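Frequently Asked Questions – Furniture Hire and Home Delivery

Mahuika Furniture Hire rents chairs, sofas and small tables for homes, offices and short events. Please read the answers before you write to us, as most questions are already covered.

What is the shortest hire period?

The shortest period is 2 weeks. You can extend it as many times as you want, if you tell us before the last day. For events we also have a weekend rate, but only for pieces from the Cuvau range.

How much does it cost to hire one armchair?

An armchair is $146 per month, delivery included inside the city. An armchair without arms is called a side chair in our catalogue and it has a different price. If you order a whole room, the office will send you one price for everything.

Do I pay a deposit?

Yes. The deposit is $145 for each seat and $700 for a sofa set. We return it to the same card after the furniture is back and checked. Your bank may need several days to show the money, and we have no influence on this.

Can I choose the colour?

You can choose from the colours which are in the warehouse at the moment of your order. Brown, grey and dark green are normally easy to get. We can not dye or re-cover a piece for a hire customer.
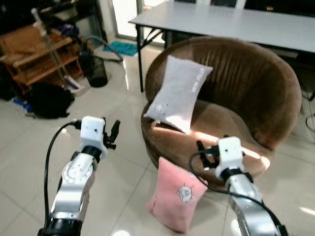
Round tub chair in brown velvet.

Where do you deliver?

We deliver to all addresses in Stostedholm and Drakska. For places outside of these two towns, please ask for a price first. Our drivers carry the furniture to the room you choose, up to the third floor without a lift. Higher floors are possible, but they must be agreed when you book.

What should I prepare before the delivery?

Please measure your door and your hallway. Most complaints we receive are about a sofa that did not fit through the door, and in this case the delivery fee is not returned. If your building has rules for parking or for the use of the lift, tell us the day before.

How do I protect velvet and other soft fabrics?

Brush the fabric once a week with a soft brush, always in the same direction. Do not use a wet cloth on velvet – it can leave a mark which stays. If something is spilled, press a dry white towel on the place and call us.

Is sunlight a problem for the furniture?
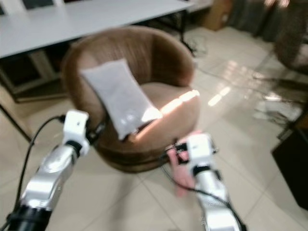
Fading is normal wear after a long hire, and we do not charge for it when the change is small and even. It becomes a problem when only one part of the piece has a lighter colour, for example one arm of a sofa which stood by the window all summer. Look at your room at different hours and notice where the light goes. A band of sun like the one across the front of this seat and the side of the armrest will fall on the same fabric again and again if the chair is never moved. We ask you to turn the chair a little every month, or to close the curtain in the strongest hours. Loose pillows should be turned as well.

Can I buy the piece at the end of the hire?

Yes, in most cases. We take half of the hire you have already paid and subtract it from the sale price. Pieces from the Cuvau range are not for sale.

What happens if I damage something?

Tell us as early as possible. Small repairs, such as an open seam or a missing foot, are free of charge. For burns, deep cuts and pet damage we take the cost of the repair from your deposit and send you the invoice of the workshop.

Can I change the date of the pick-up?

You can change it one time for free until noon of the day before. In May and September many people are moving, so please choose your date early in these months.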